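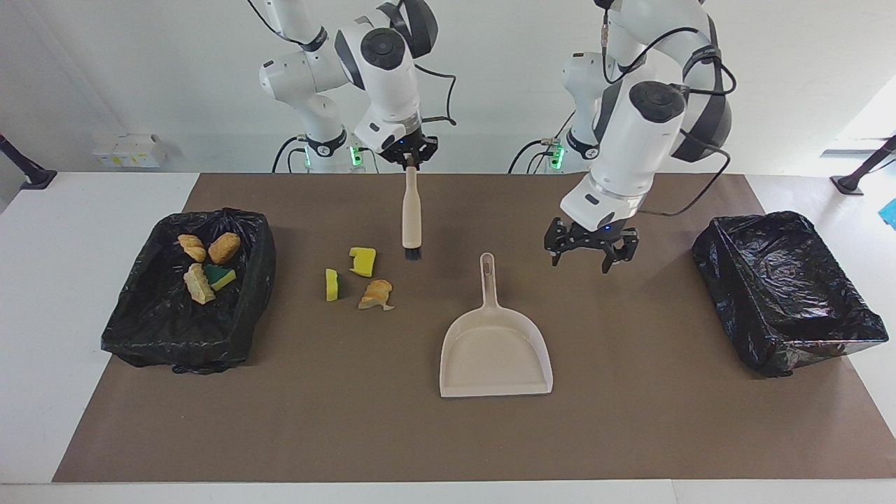
Sun 21 February

Quiet day, so I finally sat down to write up the crumb table before I forget what I set out and why. Hedvika Procházka asked for something the next person can follow without ringing me at home, and I have promised her a proper page, so here goes.

The table has the big brown paper mat on it. I like the paper much better than the bare white top. Crumbs show up, it takes the brush without squeaking, and when it gets greasy you roll it up and cut another length (the roll is in the Ulance cupboard, bottom shelf, behind the tape). Please check that it lies flat at the corners before you start – a curled edge catches the dustpan every single time and then you are chasing crust across the floor.

Bins: the two rectangular ones, both with black bags, folded well down over the rim. I fussed with the bags longer than I'd like to admit. They are the shiny Drudis ones and they slide, so fold over more than you think you need.

The mess itself is bread and sponge. The bread is rolls and torn bits from Šťastný, bought the day before and left out overnight in a paper bag. Fresh bread squashes under the bristles and stale bread turns to gravel, and one night seems to be the happy middle. The sponges are ordinary kitchen ones, yellow with the green scouring side, and I cut some of them up so there is a mix of sizes. They are lovely to sweep, very light, but they do like to hop over the lip of the pan if the stroke is too brisk.

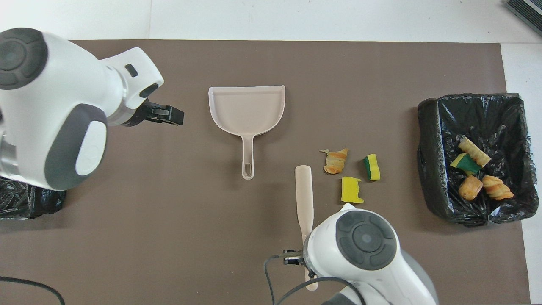 Dustpan and brush on the paper mat, bread and sponge still to be swept.

I'm fond of this dustpan. It has a nice wide scoop and a long straight handle, and you can hang it up afterward, which I would ask everybody to do. The old short one from Anuddale is still in the drawer if anyone misses it. I don't!

Notes to self, 141 in the running list:
– tap the brush out over a bin, not over the mat
– bread goes in the trash at the end of the day, no exceptions, we had ants in June
– sponge pieces can be used again if they are dry and free of crumbs
– ask Hedvika whether she wants smaller crumbs next, or something flakier

Stopped at 1740. Mat still good for another day, I think.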